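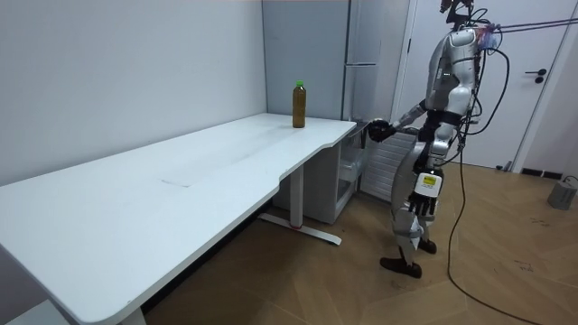 Section 3. Setting Up the Table and Fridge Corner

For the Tastel long table (white top) and the Cudden gray fridge with the freezer drawer at the bottom. Do the table first. Fridge after. Food and bottles last of all.

Before you start

Clear the floor. You need room for the freezer door to swing all the way out, plus room for a person to crouch in front of it. Sweep the planks now, crumbs get under the feet later and you'll never get them out.

You will need: a level, the hex key from the table bag, a dry cloth, mild dish soap, a strip of red tape (any kind).

3.1 Placing the table

1. Stand the table up with two people. Lift by the crossbar, never by the top.

2. Set it next to where the fridge will go, narrow end to the fridge. Leave a gap. If the freezer door hits a leg when you swing it, the gap is too small.

3. Finger-tighten all the leg bolts, then go round again with the hex key. Don't fully tighten one leg while the others are loose, the top will twist.

4. Put the level on the top, long way then short way. Adjust the feet. Bottles show up a bad slope fast.

5. Red tape goes near the top of the leg, just under the tabletop. That's your door mark. Check it against the open door any time the furniture gets moved.

Note: the front edge is rounded. Keep glass back from it. A bottle base that sits half on the curve feels steady and isn't.

Caution: do not drag the table over a wood floor. Lift it. The feet have hard rims and will score the boards.

3.2 Placing the fridge

1. Walk it in upright. If it was carried on its side, let it stand upright first before plugging in, the Cudden sheet taped to the back gives the wait time.

2. Leave a gap at the back for air. The sheet has this too.

3. Open the top door. Open the freezer door. Both should clear the wall and the table leg. If they don't, move the table and not the fridge.

4. Lay the ribbed mat beside the freezer section if you are using one. Keep it flat. A curled corner will catch the bottom of the door and either bunch up or stop it short.

5. Plug in straight to the wall. No extension cord.

6. Leave it empty untill it is properly cold inside. Overnight is easiest.

3.3 The freezer drawer

The drawer is see-through plastic and shallower than it looks from the front. Good for small stuff: bagged vegetables, ice packs, one layer of bread. Bad for tall tubs.

1. Pull the drawer with both hands, straight toward you. Pulling on one side makes it jam.

2. Lift the front a little at the stop and it comes free. Wipe out with soap and water, dry it, put it back.

3. Heavy things to the back, small things at the front lip where you can reach them.

4. Push the drawer fully home before you close the door. If the door liner meets the drawer front you'll feel it. Don't lean on it. Open up, push the drawer again.

Caution: never leave a glass bottle in the freezer drawer to chill. Liquid swells as it freezes, the glass goes, and you are picking slivers out of the drawer tracks. Glass goes in the upper part or stays on the table.
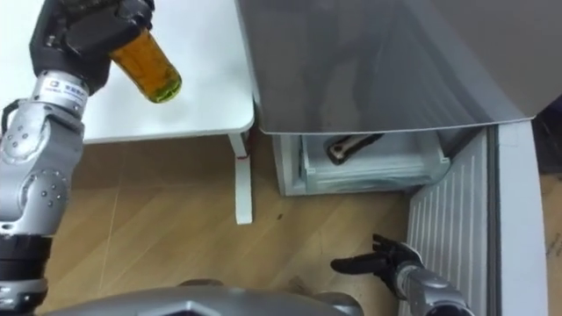

Danjuma Oyewole: On 3.3, please add that plastic bottles can split in there too. Had tea frozen down the inside of the door ridges and it took most of a morning to get it clean. Also, caps. A loose cap on its side leaks even if the bottle is fine.

Added, thanks. So: no full bottles of any kind in the freezer drawer, glass or plastic. And see 3.4 for caps.

3.4 Loading drinks from the table

Works best if you stage everything on the table first and load in one go. Less time with the door open.

1. Stand the bottles on the table, well back from the front edge.

2. Check every cap. Turn till it stops. Wipe the neck if it's sticky.

3. Sort by height. Tall ones go in the door rack, short ones on the shelf.

4. Opened bottles go upright, always, in the door where you'll see them. Opened tea and juice first in line to be used.

5. Carry glass one at a time, hand around the body. Not by the neck.

6. Shut the door and check the seal all the way round with your fingers.

Note: limit for the Tokarz door rack is 3 big bottles. More than that and the door starts to sag. You won't see it at first, then one day it won't close on it's own.

3.5 Clearing out the freezer drawer

Do this when you can't see the bottom any more. Takes nearly 20 minutes with the wiping.

1. Table cleared on the near end, cloth laid down.

2. Door open wide, drawer pulled to the stop.

3. Take out the small loose things first. These are what slips down the sides and blocks the runners.

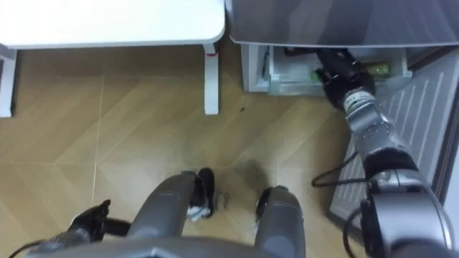
4. Then the flat bags, then whatever is lying along the back.

5. Look for ice on the lip and side walls. Warm damp cloth. No knives, no scrapers.

6. Dry the drawer before anything goes back. Wet plastic plus frozen bags means everything sticks to the bottom.

7. Return things in the same order as 3.3, heavy at the back.

Tongs and scoops: fine to keep in the freezer drawer if you use them for ice, but lay them flat and along the back. Stood up or crossways they snag on the way in.

Caution: the open drawer is at shin height. Don't walk off and leave it out.

3.6 Quick checks

Table rocks: feet not level, or a bolt has worked loose. Redo 3.1 steps 3 and 4.

Freezer door stops short: mat corner, or drawer not home.

Frost on the front of the drawer: door was left open a crack. Clean the seal with the Grisent cloth and close it firmly.

Drawer stiff on one side: something in the runner. Take it right out and look.

Puddle under the table: cap. It's nearly always a cap.

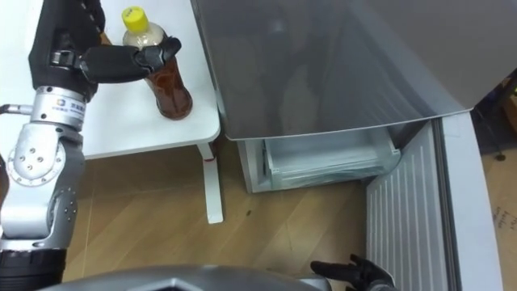 Can an opened bottle of tea stay out on the table while the fridge is being cleaned?

For a short clean, fine. Cap on tight, back from the edge, out of the sun. If the job is going to run long put it in a cooler bag with an ice pack and load it first when the shelves are dry.

Note for anyone re-using this section with the smaller Tastel table: steps are the same but the crossbar sits lower, so lift from the end rails. Bolt sizes are in Section 9. Corrections to Godfrey Sang before the May reprint.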